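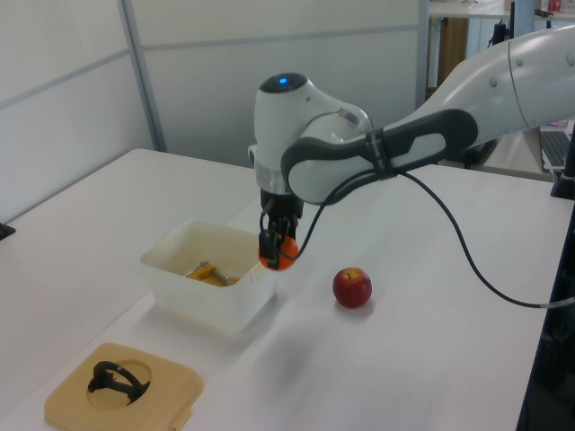 A small orange ball held just above the catch-all tub, with one red apple resting on the table to the right.

Clearing a Table When You Don't Know Where Anything Goes

January 8, 2022

Happy new year, everyone! The tree is down, the cookies are gone (mostly into me), and I have spent the better part of this first week going from one flat surface to the next with a tub under my arm. If your house is anything like mine, every table and counter has collected its own little crowd of odds and ends since November, and none of them belong together. A toy, a piece of fruit, something from the kitchen drawer, something from the desk. It's the mixed messes that wear me out. Give me a pile of laundry and I know just what to do with it, but give me a ball, an apple and a sponge and I'll stand there with my hands on my hips for ten minutes.

So this page is all about mixed messes, and about the plainest helper I know, which is the open plastic tub.

Why I like an open tub

I have bought my share of pretty storage over the years. There was a lidded wicker thing from Hindesau that I loved dearly, and I will tell you right now that I never once put anything in it on an ordinary day, because the lid needed two hands and I always had something in one of them. A plain rectangular tub with no top asks nothing of you. You hold the thing over it and let go.

I also like the cloudy, see-through kind of plastic best. You can tell from across the room whether there is something in it, which keeps it from turning into a place where things go to be forgotten. A solid-colored bin can sit there for a month with a banana in it (ask me how I know) but a frosty one gives you at least a shape and a color to worry about.

As for size, go smaller than you think. A great big tub gets filled because it's there, and then it's too heavy to carry around the house, and then it becomes furniture. Mine is short enough to slide under the hall bench and I can carry it on one hip with the phone in my other hand. When it's full, it's time to walk it around and empty it, and that's a ten-minute job instead of a whole afternoon.

Start with whatever rolls

My neighbor Myung-ja Seol raised four children in a house with slanted floors, and her rule was that round things go first. Balls, marbles, beads, spools, loose batteries, that one lip balm. Once you begin shifting things around on a table the round ones take off, and then you're on your knees with a flashlight looking under the radiator. Pick them up before you so much as touch anything else, and set them down into the tub instead of tossing them from across the room. I know tossing is more fun. A little bouncy ball that gets thrown into a hard plastic tub comes right back out again, and it always heads for the dog.

If you have a lot of small balls in the house, a mesh bag of the kind onions come in will hold them nicely, and you can hang it on a hook by the door.

Fruit stays out of the tub

An apple on the table is not clutter, to my way of thinking. It is lunch. But it ought to have a spot of its own, and the tub isn't it. For one thing, whatever else is in there may not be clean. For another, an apple gets bruised by anything hard that lands on it, and you won't see the damage until you bite in. Move fruit to the counter or the bowl, and do it early on, while your hands are still clean from not having picked up everything else.

A few words about apples while we are on the subject. They keep a good deal longer in the refrigerator than on a table, so I leave out only what we'll eat in the next couple of days. Check the stem end and the bottom for soft places when you bring them home, and use the soft ones first in sauce or muffins. And keep them away from your bananas and your avocados unless you want those ripening in a hurry! Some days I do want that, and then a paper bag with an apple in it is a fine trick.

Sponges and kitchen tools that wander off

I do not know how a sponge gets to the dining table, or a butter knife to the windowsill, but they do, in every house I have ever visited. It's perfectly all right to let them ride along in the tub while you finish the table. Just don't let them live there. A damp sponge sitting in the bottom of a plastic tub will go sour, and it will pass the smell along to everything on top of it.

What I do is make the kitchen the first stop once the table is clear. Out comes the sponge, out come the spoons and spatulas and what have you, and they go straight to the sink. If the sponge is past saving it gets demoted. I snip one corner off to mark it, and from then on it is for shoes, trash cans and the bottom of the tub itself.

Trays for the awkward pieces

Then there are the things with a funny shape, or the things that are out because somebody is halfway through using them. Tape, hooks, handles, parts of this and that. Those I don't like to drop into a tub, where they catch on everything and come out dragging a string of rubber bands behind them. They do much better on a tray.

A shallow square tray with rounded corners is a lovely thing for this. It doesn't have to be fancy. If it happens to have a dip in the middle, so much the better, as a piece that would otherwise slide off when you lift the tray will often sit there and behave itself. My friend Jong-dae Ha keeps a tray like that at the edge of his workbench for whatever he took off last, so that when he puts a lamp or a drawer back together the missing part is always in the same place. He's been doing it since his days in the repair shop at Jostberg, and I've borrowed the idea for my sewing corner, my desk, and the shelf over the washer.

One tray to a surface is plenty. Two trays and you'll start sorting, and sorting is a different job for a different cup of coffee.

Getting the stains out of a plastic tub

Every working tub gets grubby, and the light-colored plastic ones show it worst. I used to think a stained tub was a dirty tub, but a good many of those marks are just color that has gotten into the plastic and isn't hurting a thing. Still, it's nice to start the year fresh, so this is my order of doing things.

Empty it all the way and shake it out over the trash.

Wash it with warm water and ordinary dish soap. Get into the corners with an old toothbrush, as that is where the crumbs go to retire.

For marks that stay put, mix baking soda with just enough water to make a paste, spread it on, and go have your supper. Rub it gently with a soft cloth afterward and rinse.

For tomato or marker or whatever your family has come up with, set the clean tub out in the sun for an afternoon. It's slow in January, I'll admit, but a bright window does some of the work.

Skip the scouring pads. They leave fine scratches, and the next stain will move right into them.

Dry it before you put it back to work, and please keep a tub that has held paint or garden things away from food forever after. I write GARDEN on the bottom of mine in permanent marker.

Last of all, the wipe

With the ball in the tub, the apple in the bowl and the tray holding its bits and pieces, there's finally a bare table to wipe down. White tables are wonderful for this because they show you everything, and terrible for the same reason. I use a barely damp cloth and work from the far side toward myself, so that the crumbs end up at my edge where I can catch them in my palm. Lift the tray and wipe under it. I skipped that for years, and there was a square on my old table that never matched the rest.

Letters

Abelardo Núñez wrote to ask what to do when the tub comes back to the table full because no one in the family will claim what's in it. Abelardo, my dear, I have the same family. I put the unclaimed things in a paper bag with the month written on it, and when the next month comes I look inside once more and give away what I can.

So-yul Chae lines the bottom of her tub with an old dish towel to keep down the clatter when she's tidying after the baby is asleep. I tried it on Thursday and I'm completely sold – the towel catches the sand and crumbs too, and then you just shake it off the back steps.

Jin-sol Choo would like to know if I have anything to say about junk drawers. Oh, I do! I'm emptying mine this weekend, all the way down to the liner, and I'll write it up for the next page if I can still find my pen.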